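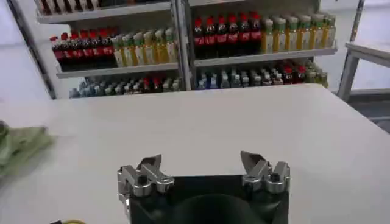
How should bottled drinks be arranged on an open metal shelf so that the shelf stays in order through the week?

Keep each kind of drink in its own row, with all labels turned to the front, and place every new delivery behind the bottles already standing there. A row that holds one kind only can be checked from the doorway, and the oldest bottles are taken first without anyone having to read a date.

The question was put to me by Shirin Naseri, who has recently taken charge of the refreshment room at the Jenex building and who inherited, as I once did, a shelving unit filled in the order in which the cartons happened to be opened. My reply to her was longer than the two sentences given above. I have set it down for the benefit of other readers who are responsible for a shared room of this type, and I have added certain remarks on tables and cloths that did not fit in a letter.

The unit itself

My own unit is grey metal, with a central upright that divides it into two bays. I consider this division the most useful feature a drinks shelf can have. Each bay is treated as a separate matter, with its own list taped inside the door of the supply closet. When one bay is being refilled, the other remains open for use.

The shelves were set too close together when I first received them. The tall bottles could be put in only by tilting them, and a tilted bottle will sooner or later catch its neighbor. One evening was spent moving the shelves to new heights. I would advise anyone with adjustable shelving to do this before the first bottle is placed, and to bring the tallest bottle along as a measure. I used a ruler and regretted it.

The rows

Cola and tea share the middle shelf of the left bay. The cola, with its red caps and red labels, stands to the left, and the tea stands immediately to its right. I did not choose this pairing for its appearance, although the yellow-green of the tea beside the dark cola does make the border between the two rows plain. They are the two drinks most often requested in our building, and the middle shelf is the one that most people can reach without bending or stretching.

The tea was at first a source of difficulty. It comes with green caps as well as pale ones, and for some time I separated the two into different rows. This required more space than the shelf could offer. Ritu Maurya, who manages the room when I am away, placed them all together during my absence in September, and I have left them so. The labels are similar enough that visitors look for the tea as one group.

Bottles stand shoulder to shoulder in their rows. I am aware that some guides recommend leaving a finger's width between them. In my experience such gaps are an invitation to put something in them, and I have removed from those gaps a stapler, several paper cups and a pair of reading glasses that remained unclaimed until the winter.

The highest shelf is also in use, and dark bottles are kept there. I would not place glass at that height in a shared room, nor any carton that must be opened with two hands. A step stool is kept in the closet for refilling. Colleagues are asked to use it, and a chair on wheels is not to be regarded as a substitute.

The table in front

A large white table stands before the shelving. It serves for unpacking, for sorting and, on those occasions when the room is lent for a meeting, for serving. A white surface is demanding to maintain. Every ring and every drop of cola is visible on it, and there were complaints on this point when the table was purchased. I have come to regard the color as an advantage, for a spill on the old brown table could remain there until someone set down a document on it.

My procedure for a delivery is as follows. The carton is opened at the table and the bottles are stood upright in a line. Each bottle is wiped, as the cartons are often dusty from storage. The bottles already on the shelf are then drawn forward, and the new ones are put in behind them. The empty carton is flattened at once and taken downstairs. Should the telephone ring in the middle of this, I finish the row first.

With regard to cloths, I recommend a soft one in a light color, and for some years I have favored light green. A cloth of this kind shows when it is due for washing. Paper towels leave lint on the labels and are used up at a surprising rate. Two cloths are sufficient, one in use and one in the laundry. I would ask that the cloth be folded and hung after use, a request I make of others with more confidence than I make it of myself.

A note on labels and lists

I formerly attached printed labels to the front edge of each shelf. They were neat for a short time, after which the corners lifted and the drinks changed. The written list in the closet has proved more durable. It gives the name of the drink, the bay and the shelf, and it is corrected in pencil. Ms. Maurya has proposed that the list be kept on the shared computer. The proposal is under consideration, and has been for a while.

Ms. Naseri asked in addition whether the rows should be counted each evening. I do not count them. I look at the shelf before leaving, and if the back of a row can be seen, the drink is entered on the order sheet. It is possible that a larger building would require something stricter, and I should be glad to hear from readers who manage one.

There remains the question of chilled bottles, which I have left out here, our refrigerator being at present in dispute between two departments. I intend to take it up in a later entry, together with the storage of cups.

Posted 24 April 2022, under Shared Rooms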